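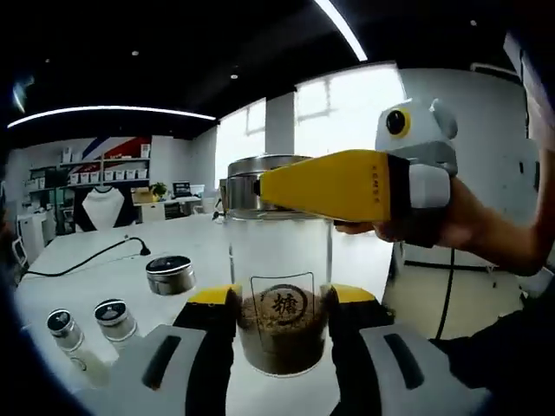
Lalorine opens its Clokach workshop for handheld gripper demonstration

Lalorine held an open day at its Clokach site in April, built around a single tabletop task: picking up kitchen jars with handheld two-finger grippers. The jars were glass with metal lids, one of them containing brown sugar, and were handled on a long white table – no fixtures, no trays.

Visitors could try the grippers from 2 p.m. in 19-minute slots. Staff from Admasu, the project partner, covered grip width and finger pad wear. Pads are replaced after 2,000 grasps.

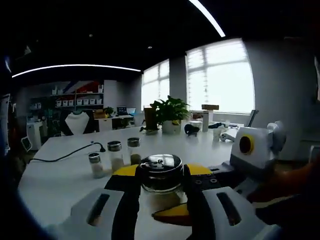
Spice jars were chosen for their smooth walls and varying fill levels, which shift the center of mass from one pick to the next. The current set of recordings, named Atow, covers roughly 200 household objects, of which 90 are glass or ceramic.

A second session at the same site will deal with lids and closures. Places are limited and registration is through the Lalorine front desk.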